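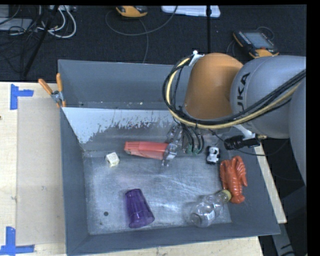 Clokier lends to small social enterprises in towns where banks have closed their branches. Its head of lending, interviewed at the fund's office in Urnach, prefers to talk about loan terms before social impact. "A repayment schedule is easier to check," she said. Most borrowers apply for working capital or secondhand equipment, and the fund values each item before agreeing on a sum. A metal bin with a scratched floor and a ragged pale surface on its inner panel is entered at scrap weight; cosmetic condition does not enter the calculation for that class of goods.

The fund opened with a single product, a 24-month loan with no payments due in the first 6 months. The second product, introduced in February, ties each payment to monthly revenue. Borrowers pay a fixed share until they reach an agreed multiple of the original sum. "Seasonal businesses asked for it," the head of lending said. "A repair shop or a canteen can have two dead months and still be sound."

Impact is measured separately from credit risk. Each borrower chooses one indicator at signing and reports it every quarter. Hjaltested, a furniture reuse cooperative, reports paid training hours and logged 2,472 of them in its last full year. Clokier does not convert such figures into a money value. "We tried that in the pilot. The result depended almost entirely on the wage rate we assumed, so we dropped it."

Reporting is short by design. The form has 20 fields, and most are filled in from the borrower's own accounts. Late reports do not trigger a penalty, but they do stop any further drawdown until they arrive – a rule that some borrowers dislike. The head of lending accepts the complaint. "It is blunt. I have not seen a softer version that people respond to."

Asked about growth, she said the fund would stay in its current region until the revenue-based loans had been through a full repayment cycle. A guarantee arrangement with Sernero, a regional foundation, is under discussion. It would cover part of the first loss on loans to organizations less than two years old. The open point is who decides when a loan counts as lost.

Related items
Revenue-based loans: terms and definitions
Hjaltested adds a second workshop
How first-loss guarantees are priced
Choosing an impact indicator before signing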